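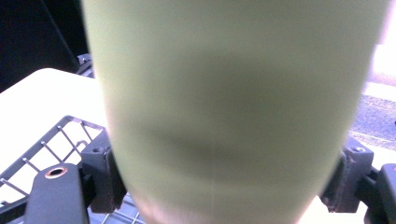

## Cups at the Drarthorpe kitchen

The shared kitchen on the second floor is short of cups again. We started the year with over 200 and the shelf by the sink is now down to two rows most mornings. If you have any at your desk, please bring them back before November. Leave them on the cart by the door and they will go through the dishwasher with the rest.

Pale green tumblers go on the lower shelf. They are wider at the top than at the bottom, so stand them upright and don't stack them more than 2 high. The ones from the Vatine order stick together when stacked and a few have cracked being pulled apart.

Mugs go on the upper shelf, handles to the right. Glasses stay in the cabinet with the plates.

Obaidul Munshi has asked Sastora for a price on 400 replacements, to be split between us and the Peng building. Delivery would be four weeks from the order. Until then, paper cups are in the drawer under the coffee machine, for visitors only please.

The dishwasher runs at 11:00 and again at 4:00. Anything left in the sink after the second run gets washed by hand, usually by whoever locks up.

Missing lids and odd saucers are in the box on the windowsill. Questions about the order go to Obaidul at extension 1763.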